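4.2 Board gap and seasonal movement

Gap width was treated as the primary response variable for the three residential decks (Dimdale, Jora and Willwood). All three are ground-level or low-set structures with hardwood boards fixed across softwood joists. The boards run parallel to the house wall at Dimdale and Willwood and at right angles to it at Jora. A total of 236 gaps were included after exclusion of those next to posts, stair openings and picture-frame borders, where the free movement of the board is restrained on one side.

Gaps were measured at mid-span and over the nearest joist with a tapered gauge, read to 0.1 mm. Readings were taken in the early morning to limit the effect of direct sun on the board face. Where leaf litter or grit had packed into the gap, the material was removed with a thin blade and the reading repeated. The same operator took both readings at Dimdale and Jora. At Willwood the second set was taken by a different operator, and the values for that site should be read with some caution.

The decks differ in exposure. Dimdale faces north and has no roof cover. Jora is shaded by a neighbouring building for most of the afternoon, and the soil beneath it stays damp well into summer. Willwood is partly covered by a pergola with fixed battens, so boards close to the house and boards at the outer edge were analysed as separate groups. Subfloor clearance is lowest at Jora, where the bearers sit on short concrete footings and skirting boards close off two sides. 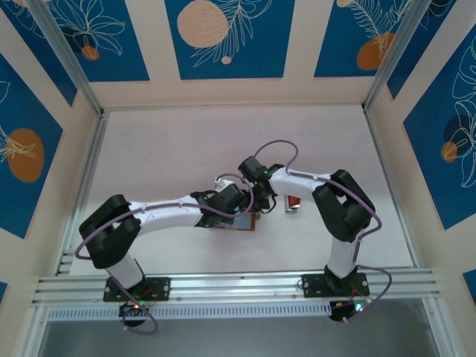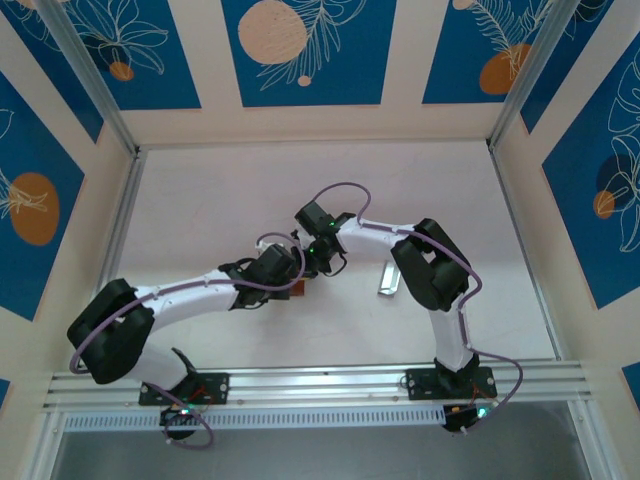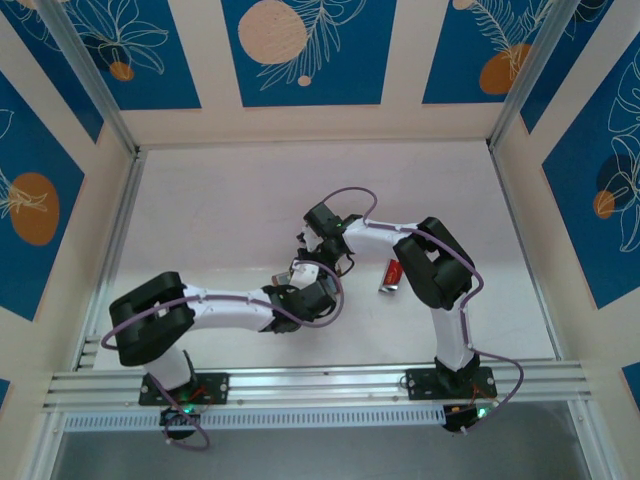 Figure 3. Paired arms mounted side by side on a horizontal aluminium rail, with both grippers near the centre of the workspace.

Gap closure over the wet season was greatest at Jora and least in the covered part of Willwood. The difference between mid-span and joist readings was small at Dimdale but consistent in sign, with wider gaps at mid-span. This pattern is expected where boards bow slightly between fixings. It does not appear in the Jora data, possibly because the boards there had already cupped before the first reading. Cupping was recorded as present or absent with a straight edge and was not otherwise quantified.

Of the gaps at Jora, over 57 per cent fell below the nominal installed width at the second reading. None had closed completely, although water was seen standing on the surface at several board ends after rain. End-grain sealing had been specified for all three decks, but could be confirmed only at Dimdale, where offcuts had been kept by the owner.

The fixing method was also considered. Face-screwed boards were used throughout Dimdale and Willwood, while Jora has concealed clips with a moulded spacer. Achari and Thampi suggested that clips of this type set the initial gap more evenly but leave the board freer to creep along the joist. The present data cannot separate the effect of the clip from that of poor subfloor airflow, as both occur at the same site. The Menon moisture model was therefore fitted with and without Jora. Coefficients for exposure and clearance kept their sign in both cases, and the standard error for clearance roughly doubled when the site was left out.

Results by board position are given in Section 4.3.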